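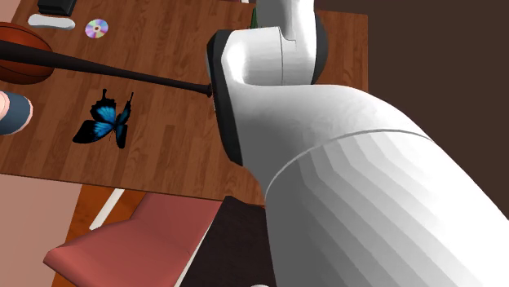 Roya Hashemi wrote to me that I had been far too stingy with the sugar in my ginger beer post, and that in her house the bottles never so much as hissed until she put in 300 g for the big pot. Well, Roya, I went back to my notebook (the one with the treacle stain) and you're right, I'd copied it down wrong!

So I made it again in July, properly this time, with a thumb of ginger grated skin and all, the juice of two lemons, a small handful of raisins and a pinch of dried yeast. I warm 500 ml of the water first to melt the sugar, then top up with cold until the pot is nearly full and it feels like bathwater on the wrist. Yeast goes in last, a tea towel over the top, and off to bed with you.

By morning the raisins had floated up, and that's the sign my neighbour in Hirkbridge always went by. Strain it, bottle it, and leave a good gap at the neck. I use old plastic bottles and squeeze them now and then – when they're hard as a cricket ball they go straight in the fridge, and please open them over the sink.

Yolandi Engelbrecht asked about pineapple peel instead of lemon. I've only tried it the once and found it a bit musty, but I may have left it a day too long. I've got another pineapple ripening on the windowsill, so I'll have a second go next week.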